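# Chapter 4: Clubs, Wages and the Amateur Question

In 1959 the directors of Usstead Athletic met to decide whether a footballer could be paid for the afternoons he lost at the mill. The minutes run to a single page. The question behind them had troubled the game for decades, and it is the subject of this chapter.

Chapter 3 dealt with the laws of play and how they were brought into line between the northern and southern leagues. We now turn to money: who was allowed to receive it, and what clubs did when the rules and the gate receipts pulled in different directions. 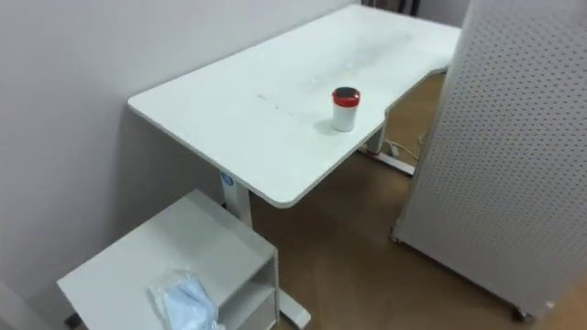 ## 4.1 Broken time

"Broken time" was the name given to wages lost when a working man left his job early to play. A clerk might be released without loss of pay. A mill hand or a docker usually was not. Payments for broken time were therefore treated by some clubs as simple fairness, and by others as the first step towards a paid game.

Usstead drew crowds of around 3000 for its home matches against Stamberg, and the club could well afford to pay. Its difficulty lay with the league, which required every player to sign a yearly declaration that he had received nothing beyond travel and meals.

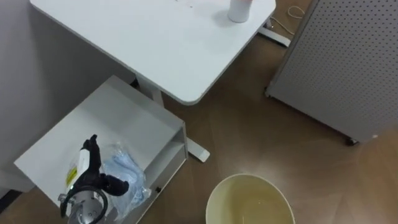 The declarations have survived in large numbers. Siu-ming Tseng's study of the Jistgate papers lists 337 of them, many signed by men whose names also appear in the club's private wage book. The two sets of records were kept by the same secretary - a point to which we return in section 4.3.

Students should be careful when using such sources. A signed declaration shows what the league demanded, and a wage book shows what one club chose to write down. Payments in kind, such as coal or a reduced rent, seldom appear in either.

## 4.2 The December meeting

The matter came to a head in December, when Stamberg lodged a formal complaint against 2 of Usstead's forwards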